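# How a bill becomes a law

A **bill** is a plan for a new law, written down. It is not a law yet. Members of parliament have to debate it and vote on it first.

The parliament of Trerari has 90 members. Each member speaks for one area, such as Lullov or Bimberg.

## The steps

1. **First reading.** The title of the bill is read aloud. There is no debate.
2. **Second reading.** Members debate the main idea, then vote.
3. **Committee.** A smaller group checks each line. It can suggest changes, called *amendments*.
4. **Third reading.** Members vote on the final wording.
5. **Assent.** The head of state signs the bill. It is now an *act*.

## Counting the vote

A bill passes if more members vote yes than no. In April, the Mensah River Bill passed its third reading with 58 votes in favour. Two members abstained, meaning they chose not to vote either way.

## Words to know

- **Debate:** a formal discussion with rules about who may speak.
- **Majority:** more than half.

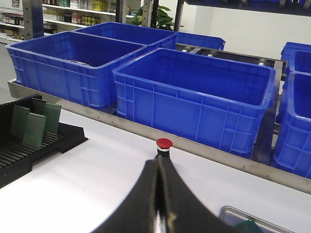

*Page last changed: 23/08/2025*

Written by Mayuree Phromma. Next page: What does the Speaker do?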